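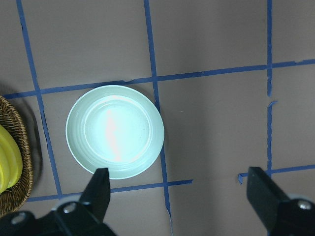 From: Heike Schwerdtfeger
To: Elitz Garden List
Date: 23 September 2023
Subject: Re: Strawberries going soft, and what to do with the apples

Parveen Mollah wrote:
> We are picking the last of the late strawberries and most of them
> are soft by the next evening. I rinse them as soon as they come in,
> dry them on a towel and put them in a box in the fridge. Is it the
> variety or is it me? Also, our apple tree has far more on it than we
> can eat. Last year I kept them in the pantry next to the bananas and
> half of them were mealy by the time we got to them. Jörg Wendt told
> me to wrap them in newspaper. Does that do anything?
>
> Parveen

Hello Parveen,

I don't think it's the variety. Ours is a different one and it did the same thing until I stopped washing the berries before they went in the fridge. A rinsed strawberry stays damp under the leaves however long you leave it on a towel, and that is where the mold starts. Put them away dry, with the green tops on, in one layer on paper towel, and wash only what you are going to eat. Leave the lid of the box open a little. Ours keep two or three days that way at the end of the season, a bit longer in June.

Pick in the morning if you can, once the dew is off. Fruit that has been in the sun all afternoon comes in warm and goes down fast.

About the bananas: yes, they are part of your trouble. Ripening bananas give off ethylene, and so do apples, and each speeds the other along. It is fine on the kitchen table for a few days, when you want things ripe.
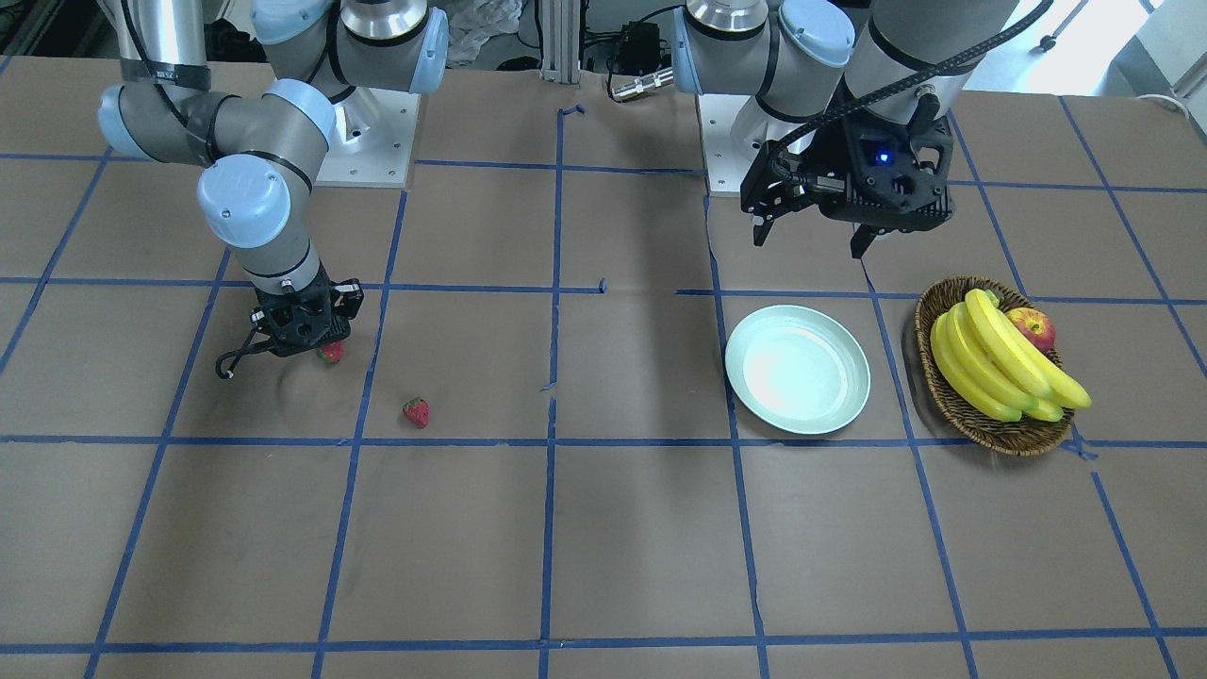 For anything you want to keep into the winter, though, the apples need a place of their own. Keep the potatoes in another place too. Apples stored close to them can pick up an earthy taste, and I lost a whole crate to that in our first year here.

Newspaper does help, mostly because one bad apple doesn't spread to the next so quickly. It takes a long time with a big crop, so I only wrap the best ones. Rainer Seidel doesn't wrap at all. He lays his out on slatted shelves with a gap between them and goes through them once a week, and his last until April. His cellar is better than mine, I should say.

This is how I do the apples now:

1. Sort as you pick. Anything bruised, pecked or missing its stem goes straight to the kitchen for sauce. Windfalls too, even the ones that look perfect.

2. Leave the good ones in a cool shed overnight before they go into storage. Don't wash them.

3. Keep early and late kinds apart. The early ones won't last past October whatever you do, and they set the others off. 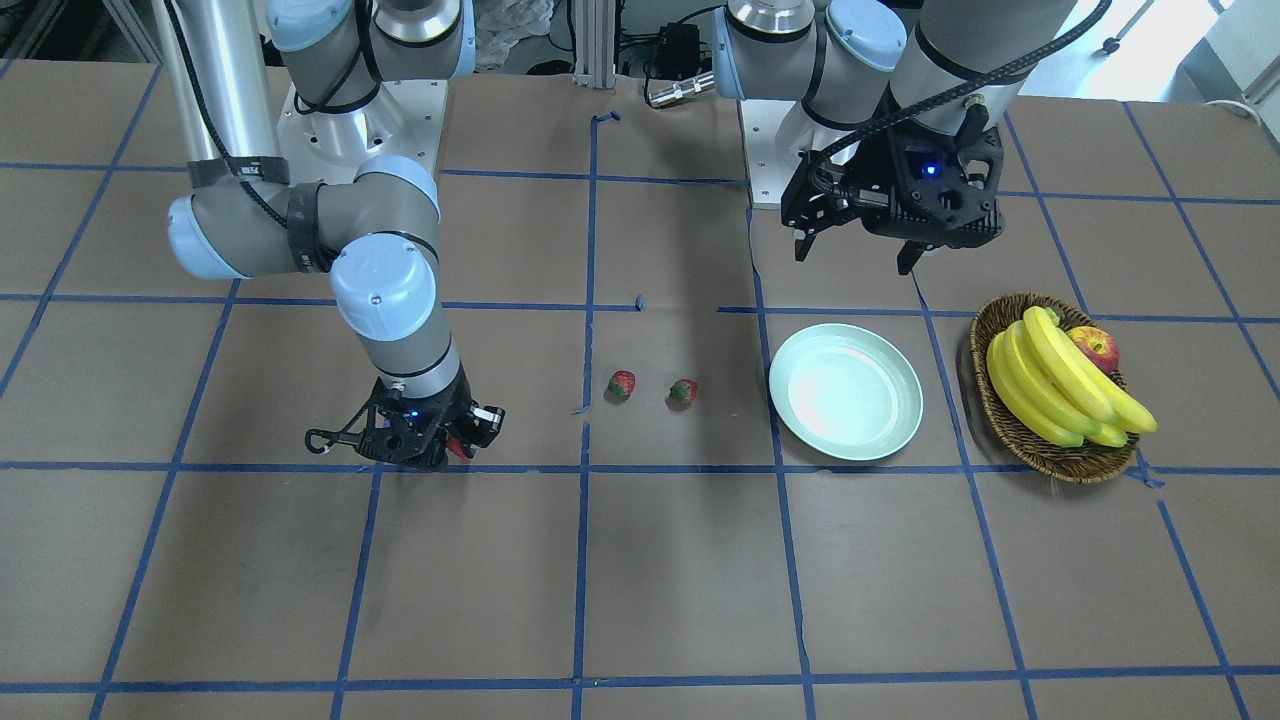 4. Find the coolest place you have that stays above freezing and isn't bone dry. Mine is the north end of the garage, in old crates with a sheet of cardboard over the top. A pantry that shares a wall with the stove is too warm.

5. Write the variety and the picking month on each crate. I thought I would remember and I did not.

6. Check them every week and use up anything with a soft spot the same day.

For the strawberries you can't eat in time, freeze them on a tray first and bag them once they are hard — otherwise you get one solid lump. They are no good for a cake top after that, but they make decent jam.

I have some 26 empty jars with lids, if you or anyone else on the list would like them. Jörg Tiedemann has the big press again this fall and is taking apples for juice as usual, so write to him directly if you still have more than you can store. He asks that you bring your own bottles.

Heike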